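Werkstattbuch, Januar - Netzteilprüfung Altbestand, Teil 2

Fortsetzung der Messungen an den gebrauchten ATX-Netzteilen aus der Rücknahme Grinetti. Teil 1 hatte nur die Sichtprüfung und die Isolationsmessung abgedeckt. Jetzt Last, Restwelligkeit und Haltezeit.

Aufbau: elektronische Last Trornodon, vier Kanäle, Vierleiteranschluss direkt am Stecker. Oszilloskop auf 20 MHz Bandbreite begrenzt, am Messpunkt 10 µF Elko parallel zu 100 nF Keramik. Massefeder statt Krokodilklemme, sonst misst man vor allem die eigene Schleife. Netzseitig Trenntrafo und Stelltrafo, eingestellt auf 230 V, unter Last nachgeregelt.

Vorlaufzeit pro Gerät 30 min bei halber Nennlast. Samira Zoubi hatte beim letzten Durchgang kürzer vorgewärmt, die Werte der 5-V-Schiene sind deshalb nicht direkt vergleichbar. Ihre Tabelle bleibt im Ordner, aber mit Vermerk.

Prüfling 1141 (Juhász, 325 W)
12 V: Leerlauf 12,18 V, Volllast 11,94 V. In Ordnung.
5 V: Leerlauf 5,07 V, Volllast 4,96 V. In Ordnung.
3,3 V: Volllast 3,27 V.
Welligkeit 12 V bei Volllast: 68 mV Spitze-Spitze, Grenze 120 mV. Auf der 5-V-Schiene 61 mV, Grenze 50 mV. Damit durchgefallen.

Verdacht auf die sekundären Elkos hinter der 5-V-Drossel. Gehäuse geöffnet nach Entladung des Zwischenkreises über 10 kOhm, Restspannung vor dem Anfassen gemessen: 1,2 V. ESR in der Schaltung 244 mOhm, beim baugleichen Nachbarn 38 mOhm. Keine Wölbung, kein Elektrolyt auf der Platine. Von außen war der Fehler also nicht zu erkennen, was die Sichtprüfung aus Teil 1 relativiert.
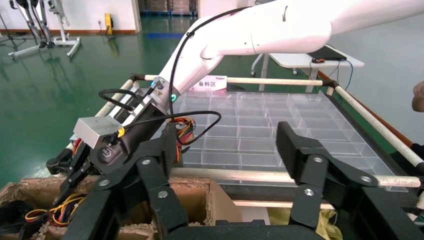 Arbeitsplatz, gelbe, rote und orange Leitungen.

Elko getauscht gegen 105-Grad-Typ gleicher Kapazität, Rastermaß passt. Nach erneutem Vorlauf 5-V-Welligkeit 27 mV. Die 12-V-Schiene hat sich nicht messbar verändert. Haltezeit nach Netzausfall bei Volllast 15,8 ms, gemessen bis zum Abfall von 12 V auf 11,4 V. Sollwert im Prüfplan 16 ms. Primärelko vermutlich gealtert, noch nicht ausgelötet.

Frage an Nana Zakaria: Lassen wir 15,8 ms durch oder tauschen wir primärseitig grundsätzlich mit? Der Prüfplan kennt keine Toleranz. Ich habe das Gerät vorerst auf "zurückgestellt" gesetzt.

Zweiter Prüfling, ebenfalls Juhász, gleiche Leistungsklasse: läuft nicht an. 5 VSB vorhanden (5,03 V), PS_ON gegen Masse gebrückt, Lüfter zuckt einmal und bleibt stehen. Schutzabschaltung. Widerstand 12 V gegen Masse 0,4 Ohm, also Kurzschluss sekundär. Doppeldiode am Kühlkörper ausgelötet, eine Strecke durchlegiert. Ersatz ist nicht im Lager. Bei Jaston angefragt, Lieferzeit offen.

Zum Leitungssatz: An zwei Geräten war die Sense-Leitung der 3,3-V-Schiene am 24-poligen Stecker nicht richtig verrastet. Der Kontakt schiebt sich beim Stecken nach hinten, die Regelung läuft dann ohne Rückführung und die Spannung liegt unter Last zu tief. Zugprobe an jedem Kontakt von Pin 13 in den Ablauf aufgenommen. Farben zur Erinnerung: Orange 3,3 V, Rot 5 V, Gelb 12 V, Schwarz Masse, Violett 5 VSB, Grün PS_ON, Grau PWR_OK. 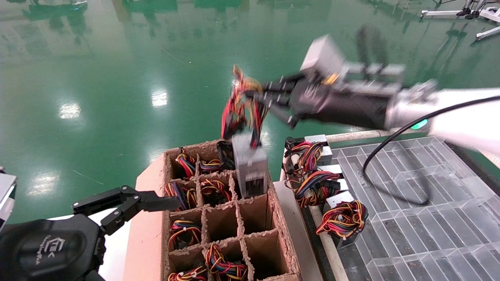
Offene Punkte

- Primärelko 1141 auslöten, Kapazität bei 120 Hz messen, Wert hier nachtragen.
- Prüfplan: Grenze Haltezeit mit oder ohne Toleranz, Antwort Nana abwarten.
- ESR-Messung der Sekundärelkos vor die Lastprüfung ziehen. Spart den Vorlauf bei Geräten, die ohnehin geöffnet werden.
- Kanal 3 der Trornodon zeigt 40 mA Offset bei offenem Eingang. Nullabgleich vor der nächsten Reihe, bis dahin 3,3 V auf Kanal 4 messen.
- Tastkopf 2 neu kompensieren, Überschwingen am Rechtecksignal sichtbar.
- Doppeldiode: Datenblatt des Ersatztyps auf Sperrspannung prüfen, mindestens 60 V.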